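Cloleck Small Room Dehumidifier
Sold by Quiroga Home Supply

The Cloleck is a quiet dehumidifier for a bedroom, a hobby room or a closet with a door that opens wide. It takes moisture from the air and collects it in a tank, which you pull out from the front side. We have sold this model since four winters and it is still the one our customers order again for a second room.

The machine weighs 1,845 grams without water. Most people can carry it with one hand by the handle on top.

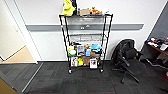
Can I leave it running during the night?
The machine stops by itself when the tank is full, so you can let it work until morning. On the low setting the sound is 40 dB, measured from one meter.

Where to place it
Put it on a flat and stable surface. Leave a free space of one hand's width behind the back grill. Keep the window closed while it is working, otherwise it will try to dry the air of the whole street.

For a closet, open the door and place the machine in front of it. Please do not put it between hanging clothes or cover it with anything, even for a short time.

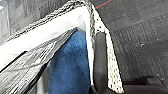
Photo: Nermina Kadrić

Fabric that is stored for a long season should be fully dry before you close the bag or the box. The dehumidifier helps with the air in the room but it cannot reach the inside of a sealed bag. My colleague Joaquín Toledo recommends to run it one day before packing the winter things, usually in February or when the heating is turned down.

Emptying and cleaning
The tank holds 1,000 ml. Pull it straight toward you, pour out the water, and push it back until you hear the click. Do not drink this water. Rinse the tank every two weeks with warm water and a little dish soap. The filter can be washed also, but let it dry completely before it goes back. 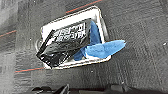
Delivery and spare parts
In the box: dehumidifier, power adapter, one filter, printed manual. The filter (Sterkitz, pack of two) is ordered separately, part number 13. For questions about parts please write to Estela Mansilla at our service desk.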